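Looking after a used car at home: a few garage tips

If you've just brought home a second-hand wagon, welcome to the club! A slow Saturday in the garage (with the kettle on) will do it a world of good.

1. Check the tyres cold, before you drive anywhere, and don't forget the spare.
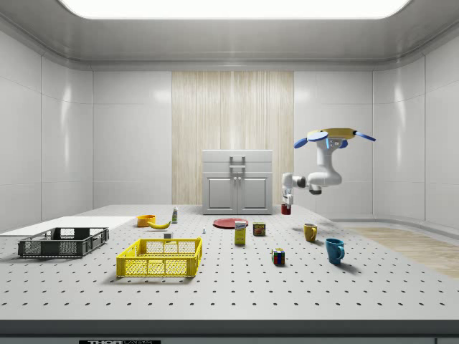 2. Vacuum before you wash. Start with the mats out and the seats pushed right back, and do the boot while you're at it. 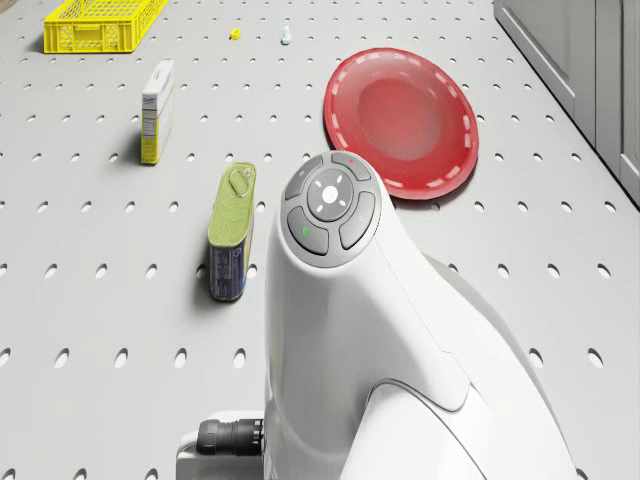
3. Wipe the door rubbers with a damp cloth. My neighbour Jolanta does hers every March and swears by it.

Give the whole job a good 30 minutes more than you think you'll need,
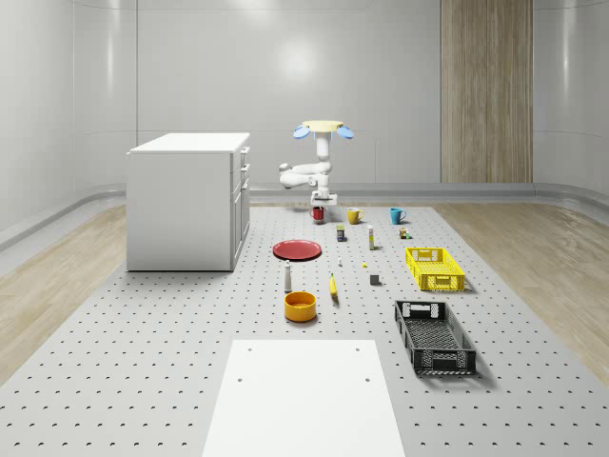
and keep the logbook handy so you can jot down the odometer reading and the colour code for touch-up paint.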